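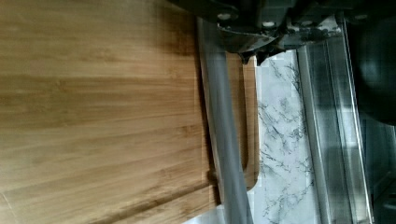

Kitchen safety check, shared kitchen, Villca House
Checked by: Ívar Ásgeirsdóttir
Date: 2 Apr 2023
Form: 214, the long one

Marks are OK, FIX or WATCH. WATCH means I have no power to make anyone do it but will be asking again.

1. BOARDS AND WORKTOP

1.1 Chopping boards free of deep cuts and splits: OK
Plenty of knife life left. Please stop oiling them with whatever is nearest. Sunflower oil goes sticky and the smell by August is its own punishment.

1.2 Grooves and handle slots cleaned out: WATCH
A quick wipe across the top does not count as cleaning. Use the small brush, along the groove, both directions. The brush lives under the sink and has the look of a brush that has never been troubled.

1.3 Boards steady when in use: FIX
Damp cloth underneath, every time. The rubber feet from Girley arrived, were admired, and are still in the packet.

1.4 Stone top sealed and free of chips: OK
Lemon juice left overnight will mark it. I mention this for the third inspection running, with affection.

2. HEAT

2.1 Toaster oven door opens and shuts fully: WATCH
The door must have clear space in front of it before anyone switches on. A chopping board is not clear space. Glass doors come off worse than boards do, and a replacement from Grilter was quoted to us at 948, which I read twice.

2.2 Pans removed from oven after use: WATCH
An oven is not a cupboard. The next person turns the dial without looking, as I have done.

2.3 Slot toaster crumb tray emptied: FIX
Emptied today by me. I could have breaded a fish. Weekly from now on, and the tray goes back in afterwards.

2.4 Nothing stored on top of toaster or oven: OK
Credit where due. Last time there was a loaf.

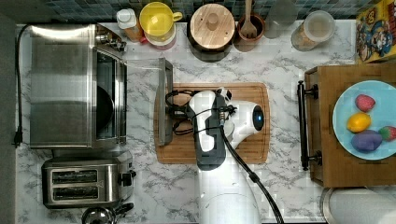

Items 2.1 and 2.2: toaster oven with its door open and the round pan inside, slot toaster below.

3. ELECTRICS

3.1 Leads undamaged: OK
Felt along the length of each one, unplugged. No nicks, no tape.

3.2 Leads kept away from hot surfaces and the sink: WATCH
The oven lead runs down the left of the worktop. Fine where it is, less fine if it wanders under the toaster. There is a Flutov clip in the drawer for exactly this.

3.3 Appliances unplugged overnight: FIX
Toaster found plugged in at seven this morning. The person responsible has been spoken to and turned out to be me.

4. STORAGE AND BACK ROW

4.1 Jars and canisters lidded: OK

4.2 Nothing balanced on anything else: FIX
The yellow cup on top of the red-lidded jar. Whoever needs the jar first will meet the cup on its way down. Side by side, please.

4.3 Wooden spatula sound, no cracks: OK
Crock to be washed out as well. People forget that a crock has a bottom.

4.4 Cereal closed and kept dry: WATCH
Fold the inner bag. The cardboard flap is mainly decorative.

4.5 Tray handles tight: OK
Both checked with a screwdriver. The toy fruit may stay on its plate, though it won't count towards anyone's five a day.

5. TO DO BEFORE NEXT CHECK

Fit rubber feet to boards (1.3)
Crumb tray rota on the fridge (2.3)
Move the yellow cup (4.2)
Buy 2 new oven gloves, the thick sort

Signed, Í. Á.
Copy to the folder by the door, please, and leave it there.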